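**Open position: Software Engineer for Perception and Motion Planning (full time)**

Lendinmont is a small company in Brultow which makes software for door tasks: finding the handle, planning the approach, pulling and letting go at the right moment. Our main product is Gasser, a planning and control package written in C++ and Python. We are now 19 people and we search for one more engineer for the perception and planning team.

**What the work is**

Gasser learns a part of its motions from demonstrations recorded with hand-held grippers. You will take care of the software between the recording and the trained policy. In practice it means:

- camera calibration for very wide lenses, including the tools that check it
- tracking of finger opening from the square markers
- time alignment of two grippers and the outside cameras
- a planner that takes the output of the policy and keeps the arm inside its joint limits
- replay tools, so that a colleague can look at a bad episode without asking you how

We have at this moment 386 recorded episodes of the door panel task which wait for a better alignment method. This would be your first project. The old method uses a fixed delay between the devices, and the delay is not so fixed as we hoped.

The door panel has a vertical black handle on its left half, and we put stickers on the face so that the visual tracking has something to hold on to. A plain beige surface gives very few features, and the position estimate then starts to drift when the gripper comes close.
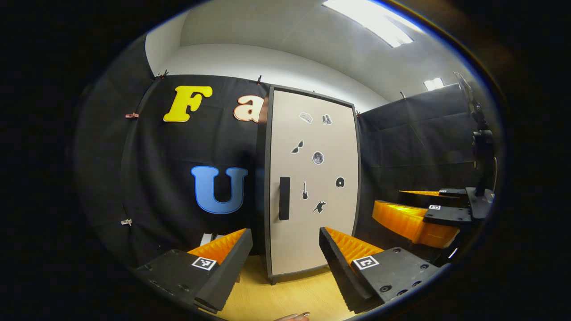
**Do I need to have experience with real robots?**

It helps, but we also accept people who worked only in simulation or in computer vision, if they are ready to spend part of each week in the lab.

**What we expect from you**

- Good C++ or very good Python, and willingness to read the other one
- Comfortable with 3D geometry: frames, rotations, camera models
- Experience with at least one of these: visual-inertial tracking, trajectory optimization, imitation learning
- You write tests also for code which "only converts a file"
- English good enough for written discussion. Most of us are not native speakers, so please do not worry about small mistakes.

A degree is welcome but not required. If you have a public repository, or a report about something you built, we will read it with more interest than the list of your courses.

**How we work**

The team sits in one building with the lab, and the door setup stands on the same floor as the desks. Code is reviewed by one other person before it is merged. Every change in the tracking code runs overnight against a fixed set of 80 episodes, and in the morning you see which ones became worse. You can work from home 2 days per week – the other days we would like to have you here, because many questions are solved faster beside the panel.

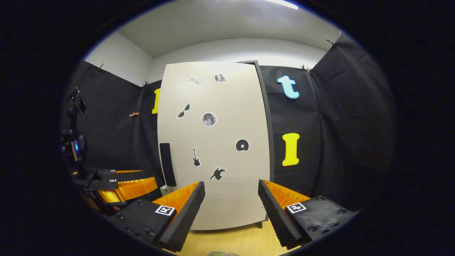

*The door panel task, seen from the hand-held gripper.*

**What we offer**

A permanent contract, flexible hours, a budget for one conference each year, and help with moving to Brultow if you come from far. Part of our tooling is developed together with Ristbridge, our partner for motion controllers, and you would visit their office now and then. Travel is paid.

**How to apply**

Send your CV and a short letter (one page is enough) through the form on the Lendinmont jobs page. Please mention which item from the list of work interests you the most, and why. After this there is a call by video, then a small practical task with recorded data – it should take one evening, and we pay for it – and at the end a visit to the lab.

We would like to fill the position by November, but applications which come later are also read. You receive an answer from us in every case.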